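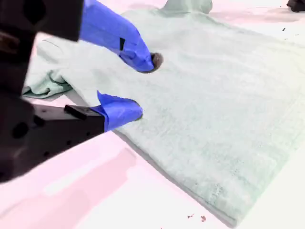 Blue tape and a dark pad on the gripper fingers, pressed down on pale green cloth.

The pads wear out first

By the time Stuart Blackburn has unlocked the workshop at Cabral in the morning, he has usually decided which finger he is going to look at. There are two on each gripper, and he keeps a page for each one in a ruled notebook. The entries are short. "Left outer, tape lifting." "Right inner, new pad." One from August says only "screw again".

The cell he looks after is a pair of small arms, blue shells and black servos, fixed to a white table that has seen better days. It is known in the building as Vendik, after the software that first ran it. Its work is handling clothes: small T-shirts, mostly, which it has to pick up by the sleeve, straighten and fold. Blackburn's job is to keep it fit to do that, and most of the job happens within a hand's width of the fingertips.

Cloth is hard on a gripper in ways that metal parts are not. A bare plastic finger slides over cotton and comes away with nothing. So each finger gets a rounded pad at the tip and a wrap of blue tape to hold everything together. The tape goes on in one length, starting behind the pad and working back towards the bracket. When the end starts to flare, it has to come off and be done again.

"I used to press the loose bit down with my thumb and carry on," Blackburn says. "It catches on the cloth. You get a shirt that won't let go, and then you spend the afternoon looking for a fault in the software."

He tried glue for a while, and heat-shrink sleeve after that. Tape won because he can change it in 2 minutes with the arm still bolted down.

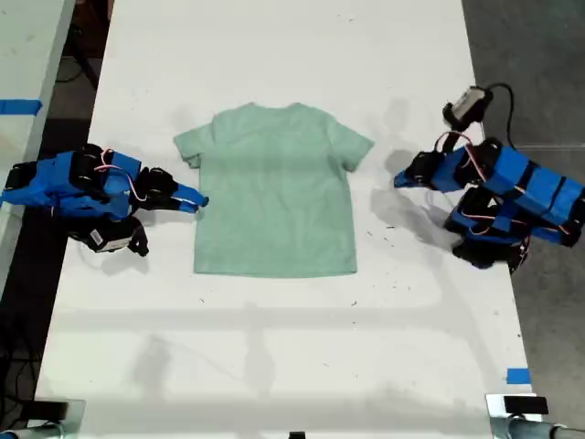

A shirt laid flat between the two arms, with the right-hand arm carrying the small camera.

Setting up takes longer than retaping. Each arm has to be told where it is, joint by joint, and the two then have to agree about where the table is. Mwangi Muli, who wrote the present routine, starts with the arms facing each other across a flat shirt, fingers pointing in. From there he brings one gripper at a time to a sleeve.

The squares and strips of blue tape about the place come off the same roll. Muli uses the one near the table corner as a reference when the clamps have been moved. He checks the clamps before anything else, then the wiring, pulling gently at each red and white lead where it loops between the servos. A lead that is too short will tug at its plug when the wrist turns. One that is too long gets folded into a joint.

"Leave slack at the wrist and take it out at the elbow," he says. It is written on the wall as well.

The test he trusts most is a slow one. One arm stays beside the shirt and does nothing. The other closes on the end of a sleeve and lifts it slightly, enough to gather the cloth at the shoulder, and Muli watches the rest of the shirt. If the body slides across the table, the arm is pulling sideways and the wrist needs setting again.

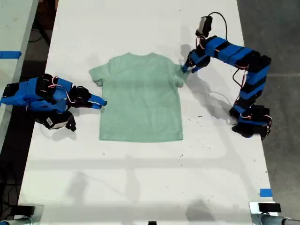 What goes wrong

Servos, now and then. The cell came with a set from Tronitz, and Blackburn has replaced enough of them to keep spares in a biscuit tin. The usual sign is a gripper that closes a shade late. He swaps the whole unit, gives the new one its number, and runs it open and shut 100 times with nothing between the fingers before he lets it near a shirt.

Screws work loose in the finger brackets. The pads go hard and shiny, and fluff builds up on them, which he takes off with a damp cloth. The notebook puts the current pads at 2978 grips. The longest-lasting set so far was made from an offcut of sheet rubber supplied by Gelletti, and Blackburn has not managed to find more of the same thickness.

Height is the other trouble. If the fingers stop too high they close on air. Too low, and the pads dig in and push the cloth along ahead of them. Muli sets this by eye first, with the tips just over the fabric, and brings them down in small steps until the cloth dimples. 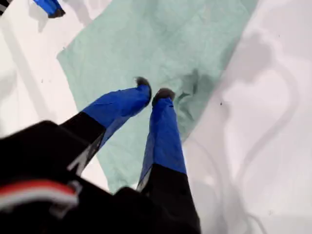 Fingertips just over the cloth, with a narrow gap between the pads.

Shadows can make that awkward. The arms throw soft grey shapes over the white table, and a crease in pale cotton can look much the same to a camera. Muli has asked for the overhead lights to be moved. In the meantime he runs his height checks in the evening, when he can have the lights the way he wants them.

Blackburn has gone home by then. His notebook stays on the bench, open at the day's page, and Muli adds his own entries in pencil. The last one reads: "Wrist fine. Left inner needs tape. 29 folds, stopped for tea."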